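Jan 26, 2018

Pay survey, notebook 3. Fri, written up between calls so excuse the state of it.

Morkach file came in again, third version. Shabnam says use this one and bin the other two. Have not binned them, moved to "old". 931 rows after taking out the blanks and the people who answered twice. Still want to check the double answers, some are the same name but different site, could be father and son for all I know.

Job titles are the usual mess. "HR officer", "personnel officer", "people adviser", "staffing (temp)". Illia put them all under recruitment, I'd split them. Someone who sits in interviews all week is not doing the same job as someone who runs payroll queries. Asked him to leave the original title in column C whatever he does. Don't overwrite column C!!

Medians
- ran them for Elside and Meireles, both fine
- Gruvness won't run, 86 rows but half have hourly pay and half yearly, no flag to say which
- anything under 1,000 in the pay column is obviously hourly or weekly, but which. Fedir to ring their payroll office Monday
- no averages in the report please. Two directors in the Elside lot drag it right up and then everyone on the floor thinks we've made it up

Part-timers: Radymyr grosses them up to full hours, Dwayne leaves them as paid. Both have been doing it their own way since the start of January, on the same sheet. So redo. Agreed at lunch: gross up, keep the paid figure alongside, write contract hours next to it. If hours missing, leave out of the median and put in the missing list. Missing list stands at 79 now, was hoping for fewer.

Term-time only staff, not settled. Dwayne thinks same rule as part-time. I don't, their holiday is rolled in. Parked.

Travel question (Q14). Badly worded, my fault. "Do you travel for work" and people have put their commute. One wrote "bus". The recruiters who go round the job fairs are the ones we wanted and they mostly answered yes with no nights given, so can't tell a day trip from a week away. Shabnam suggests a follow-up with one line: nights away in the last three months. Short enough that people might reply. Draft it tonight, not before Illia has fixed the mailing list, last time it went to leavers as well.

Overtime – still no idea whether Meireles include it in basic. Their form says "usual pay" which coudl mean anything. Don't compare with Elside until we know.

Bands for the charts: lowest tenth, middle, top tenth, as last year. Radymyr wants quarters too. Fine if it fits on the page, it won't.

Pay by length of service, quick look only: goes up for the first few years then flat. Fedir thinks the flat bit is real, I think it's people who moved jobs inside the firm and had their start date reset. Needs the old start dates. Asked Elside, no reply yet, try Shabnam's contact there.

To do
- column C, check after Illia
- Q14 follow-up wording
- Fedir / Gruvness payroll
- Radymyr + Dwayne redo part-timers, one sheet, ONE person editing at a time
- ask Meireles re overtime
- chase the late forms, friendly tone, the last reminder was a bit sharp
- back up to the shared drive before going home, I forgot on Wednesday

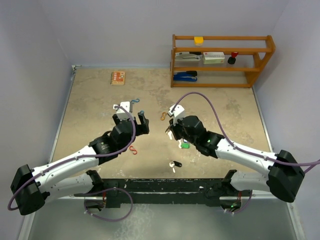

Also for Monday: the front page of the report still has last year's title on it, and the note on how we worked out the median needs to be in plain words. Illia's version runs to a page and a half. Two sentences woud do, half above, half below, done.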